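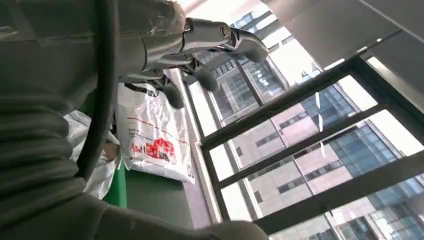
Hettiarachchi bench, January

Mailer bags, pick and lay flat. Bags being taught by remote control, hands on the Tilter profile. Grip closes late at the crinkled edge, so the operator should pause before squeezing. 196 runs kept.

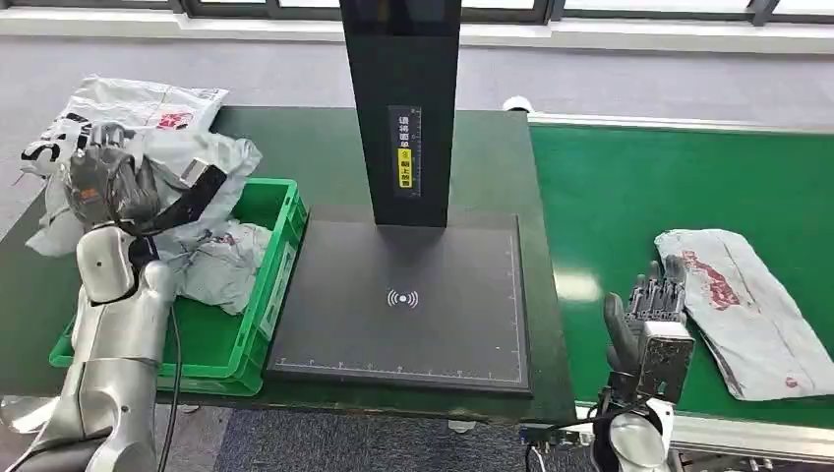
Do we keep the runs with a missed first grasp?
Keep them if the second grasp holds, and tag them "retry".

Habibur Wijesinghe wants the wrist lag down before the next set. I have it at 12 ms on the left,

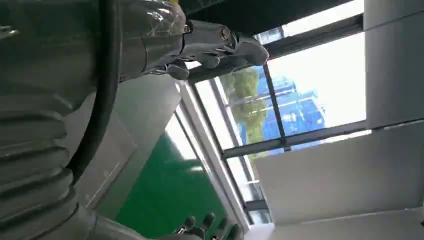
and 8 on the right after swapping the Flemel lead. Left lead still to do.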